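Storing Your Sweaters for the Summer

I put this job off until May every year, and every year I'm glad once it's done. Set aside 30 minutes, put the radio on, and start by emptying every pocket (you'd be amazed what turns up in a cardigan!).

Wash everything before it goes away, even the ones you wore only once. Moths love a little sweat or a crumb of toast. Cool water, a small squirt of wool soap, and no wringing, please — just press the water out in a towel.

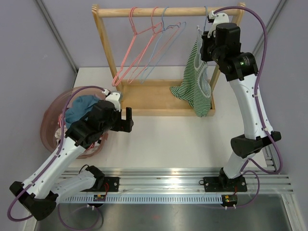 Heavy knits should dry flat, turned over after 2 hours or so. Then fold them loosely, sleeves in, and lay them in a cotton bag with the thickest at the bottom. I tuck in a bit of dried lavender and label the bag, or I'll be hunting for it come fall.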